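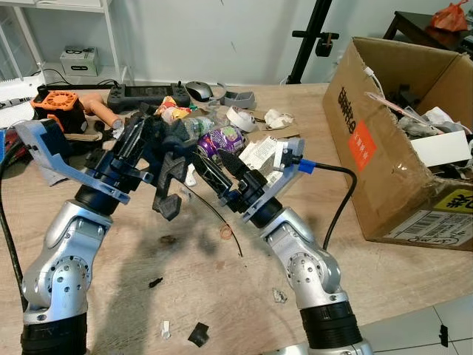
Figure 20. Both arms over the work area, mixed items between the grippers.

4.3 Clearing Trial with Mixed Items

This section applies to the Kekholm two-arm tabletop kit with printed grippers. Complete the arm alignment in Section 4.2 before you begin.

1. Place the items to be cleared between the two arm bases and the rear of the table. Cans, plastic bottles, wrappers and paper are suitable.

2. Check that each gripper cable is fully seated in its housing. Leave enough slack for the wrist to turn through its full range.

3. Open the Kekholm console and select Clear Table. Enter program number 209.

4. Set the speed to 20 percent for the first run.

5. Press Start. The arms move to the ready position and wait for a second press.

6. When the run ends, record the result on the Hivport service sheet.

CAUTION: Keep hands and loose clothing away from the table while the arms are powered. The gripper fingers can pinch.

CAUTION: Do not use filled or open drink containers.

Note: Thin items lying flat, such as wire and rubber bands, may be missed by the grippers. Remove them by hand with the power off.

Note: If a gripper stops with error 23, switch off the power and inspect the printed fingers for cracks. Replacement fingers are supplied by Pullo in pairs. Orders should be addressed to Elżbieta Borkowska, Parts Desk.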